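2019年10月5日

朝、Skondolden は雨でした。早く着いて、机の前でまず手順書の第2版を印刷しました。画面で読むと全部正しく見えるのに、紙で読むと間違いが見つかります。私にとって日本語は三つ目の言葉なので、この作業には人より時間がかかると思います。赤いペンを使いました。

今日の目的は、把持の作業のルールを全部一度、自分の手で試すことでした。書いた人が自分で守れないルールは、ほかの人に頼むことができません。前の版には、私自身が一度もやったことがない項目が入っていました。恥ずかしいことですが、日記なので書いておきます。

最初の項目は「指が物に触れる前に、一度止まる」です。皿のように縁が浅いものでは、指の先が縁のどの高さに来るかで、持ち方が全然違ってしまいます。止まる時間は長くなくてもいいです。操作する人が目で確かめて、それから続ければいいのです。ところが、前の版では「十分に停止すること」と書いてありました。「十分に」は何秒でしょうか。読む人によって違います。私は自分の書いた言葉を読んで、少し困りました。

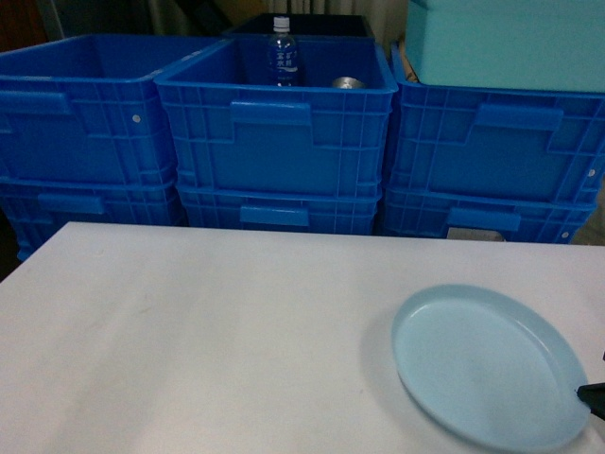 イェルテ・ヴォスマール
Inosach 作業手順・安全担当

水色の皿で何度もやってみて、「一度止まる」の書き方を変えました。新しい文は「指の先が縁に近づいたら動きを止め、操作者は位置を声に出して確認する。確認のあとで閉じる」です。声に出すのは大げさだと思う人がいるでしょう。私も一人で部屋にいるとき、声を出すのは変な気持ちです。でも、声に出すと急ぐことができません。前の職場で覚えた習慣で、これは残したいです。

「近づいたら」も、本当はあいまいな言葉です。ミリメートルで書くことも考えました。しかし、操作する人は定規を持っていません。測れない数字を手順書に書くと、みんながその数字を読まないようになります。だから今回は数字を書かずに、見方の説明を付けることにしました。縁と指の間にまだすき間が見えるうちに止める、という説明です。これで足りるかどうか、来週また考えます。

次は、机の奥の青い箱についてです。箱の中に物があるときの規則は、前の版では「作業に関係ない物を置かないこと」だけでした。この文は短くてきれいですが、何が関係ない物なのか、だれが決めるのかがわかりません。ボトルは、ある作業では関係ない物で、別の作業では対象物です。それで、作業を始める前に、対象物の一覧を Lirnico の記録画面に入れることにしました。一覧にない物が手の届く範囲にあったら、動かす前に「背景」と書きます。片づけてもいいし、そのままでもいいです。大切なのは、始めたあとで勝手に動かさないことです。途中で箱の中の物の位置が変わると、あとで記録を読む人が、機械が動かしたのか人が動かしたのか、わからなくなります。

この項目には理由があります。5月に私たちは古い記録を全部読み直しました。1,786件ありました。その中の315件を超える記録に「状態不明」という印がついていました。機械の失敗はその中に少ししかなくて、ほとんどは人が何かを直して、それを書かなかった記録でした。親切で直したのだと思います。倒れた物を見たら、だれでも手を出したくなります。私もそうです。けれども、動いている機械の範囲に手を入れることは安全の問題で、書かないことは記録の問題です。前の版はこの二つを一つの項目にまとめていたので、どちらも弱くなっていました。第2版では分けました。

それから、手首のカメラの確認をしました。前の版では、始める前にカメラの絵を「確認する」とだけ書いてありました。今日は、確認するところを具体的に書いてみました。左右の指が両方とも入っているか。机の奥の線が見えるか。レンズに汚れがないか。三つ目は、机の上の汚れとまちがえやすいので、カメラを少し動かして、いっしょに動くかどうかを見ます。いっしょに動けばレンズの汚れです。

指のゴムのような部分についても、書くことが多いです。すり傷があるだけで交換すると、交換ばかりになります。反対に、はがれるまで使うと、同じ動きでも結果が変わってしまいます。Tripathi から来た説明書には、交換の時期は使用条件による、と書いてありました。正しいと思いますが、現場では困ります。私は、表面の傷は「記録する」、継ぎ目が開いていたら「止める」、と二つの段に分けました。「止める」のほうは、忙しい日でも例外なしです。例外を一つ書くと、読む人はその例外だけをよく覚えます。 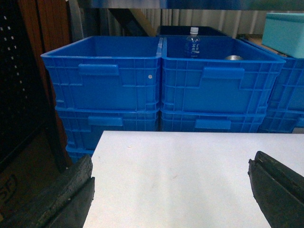
手順書が長すぎるのではないか、と昼ごはんのときに言われました。操作する人は始める前に全部は読まない、だから一枚に入る長さにして、残りは研修で教えたほうがいい、という意見でした。新しい人は最初の週に全部読むけれど、そのあとは一度も開かないそうです。開くのは何かが起きた日だけで、そういう日には長い文は読めない、とも言われました。

私はすぐに返事ができませんでした。最初は少し反対の気持ちがありました。時間をかけて書いたからです。しかし、スープを飲みながら考えて、半分は正しいと思いました。何かが起きた日に読む文と、勉強のために読む文は、目的が違います。同じ紙に入れる必要はありません。

残りの半分は、まだ賛成できません。研修で口で教えたことは、教える人が変わると内容も変わります。「止める」の意味が、ある人には一時停止で、別の人には電源を切ることになっていたのを、私は見たことがあります。だから、詳しい版は詳しいまま残して、一枚の版を別に作ることにしました。一枚の版には動詞を少しだけ使います。止める、見る、言う、書く。それ以外の動詞が必要になったら、その項目は詳しい版に戻します。

午後は項目の数を数えました。全部で16項です。一枚に入れるために、どれを選ぶかを決めなければなりません。順番に並べて、「これを守らないと、けがをするか」「これを守らないと、記録が使えなくなるか」の二つの質問で分けました。どちらにも「いいえ」の項目は、一枚の版から外しました。ケーブルの巻き方の項目が外れたのは少し残念です。好きな項目でした。

夕方の前に、ステンレスの棚のほうへ移りました。棚のまわりは、平らな机より難しいです。机では指が上から来ることが多いので、危ないところを想像しやすいです。棚では柱や横の棒があって、その間を見ながら動かします。私は「棚の前では速度を下げる」と書こうとして、途中でやめました。棚の前とはどこからでしょうか。また同じまちがいをするところでした。
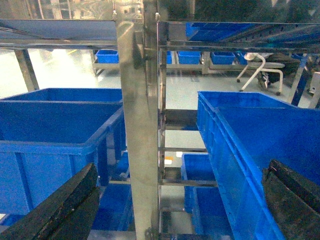

結局、場所の代わりに、見え方で書くことにしました。手首のカメラに柱が入ったら遅い設定に変える、柱が見えなくなるまで戻さない、という文です。操作する人が見ているものと、ルールの言葉が同じになるので、覚えやすいと思います。光る金属には周りの色が映るので、映った箱を本当の箱と思わないように、という注意も一行入れました。これは詳しい版だけです。

もう一つ、箱の縁を持つときの項目も直しました。前の版は「箱を安定した状態で保持する」です。今は「縁を持つ前に、箱がまっすぐか、傾いているかを言う。傾いていたら、そのまま持ち上げない」としました。傾いている箱をまっすぐにするのは、別の動作として記録します。一つの記録に二つの動作を入れると、あとで分けるのがとても大変です。5月の読み直しで、それはよくわかりました。

日本語のことも書いておきます。「しないこと」と「してはいけない」と「しない」は、手順書の中でどのくらい強さが違うのか、私はまだ自信がありません。前の版では三つとも使っていました。気分で選んでいたようです。今日、全部「しない」にそろえました。強く禁止する項目だけ、行の頭に「禁止」と書きます。語尾で強さを伝えるのは、私のような外国人の読者には少し難しいのです。うちの現場には日本語が母語でない人が多いので、これはわがままではないと思います。

「把持」という言葉も迷いました。漢字が難しいし、「つかむ」で意味は通じます。けれども Lirnico の画面には「把持」と出ます。画面と紙の言葉が違うと、初めての人は二つの別のことだと思うかもしれません。「把持(つかむこと)」と最初の一回だけ書いて、あとは「把持」にしました。

帰る前に、紙の赤い印を全部データに入れました。一枚の版はまだ下書きで、字が小さすぎます。大きい字にすると、二つの項目がはみ出します。カメラの確認を短くするか、指の確認と一つにまとめるか、どちらかです。まとめると分けた意味がなくなるような気もします。

明日読む分だけ印刷して、かばんに入れました。赤いペンのインクが少ないので、新しいのを買うこと。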